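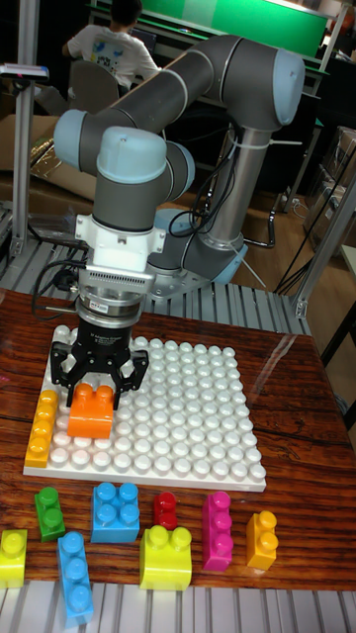 How I Sort a Giant Bin of Mixed Building Blocks

My sister dropped off a tub of toy bricks in January (her kids have moved on to other things) and it sat in my hallway until I got sick of walking around it. I now have a system, and it works for a small bin too, so here we go!

What you need

A bedsheet, a stack of shallow trays, a few zip bags and a marker. I use the Plilirach trays with the low sides, but baking pans are fine. You'll also want a mesh bag if you plan on washing anything.

Step 1. Dump it all on the sheet

Do this on the floor. When you're done for the night you grab the corners, lift, and the whole mess goes back in the tub. Pull out the junk first: coins, hair ties, crayons, bits of other toys. I got a good handful of Karnberg train track out of mine.

Step 2. Sort by shape, and leave color alone

I know, I know, a rainbow looks so much nicer on a shelf. But try finding one small red plate in a drawer full of red everything. Your eyes pick out a color fast and a shape slowly, so let the trays handle the shapes. My first round has 7 piles:

Regular bricks
Flat plates
Slopes
Wheels and axles
Doors and windows
People and their hats
Everything weird

The weird pile gets big. Let it, you can split it up later.
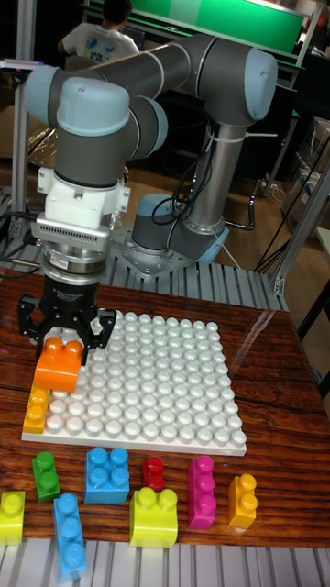 Oluf Bundgaard wrote in to say that he does it the other way, color first, and that his kids build more when the colors are together because they just grab a drawer and go. Fair enough! If little ones are doing the building I can see it. For anybody following printed instructions I'd still go with shape.

Step 3. Split the bricks by size

Once the regular bricks are on their own, go through them again. The 2x2s and the 2x4s each get a bag and the long ones share. I stop a bag at 200 pieces, otherwise it won't close flat and then it won't stack, and then I get cranky.

Step 4. Wash what needs washing

Lukewarm water, a drop of dish soap, mesh bag, swish. Keep anything with stickers, metal or electric parts out of the water. Spread the rest on a towel overnight and flip them once, since water hides underneath.

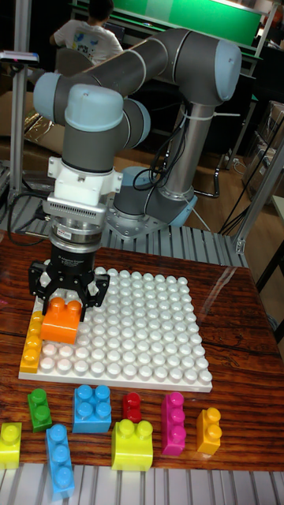
Step 5. Label and put away

Write the shape and the size on the bag, or draw it if the kids can't read yet. I keep mine in a Van Hecke drawer unit with 12 drawers, heavy stuff at the bottom. Big baseplates don't fit, so those stand up behind it like records.

My final count was 2,271 pieces, plus one very old raisin. Next I'm going to tackle the weird pile.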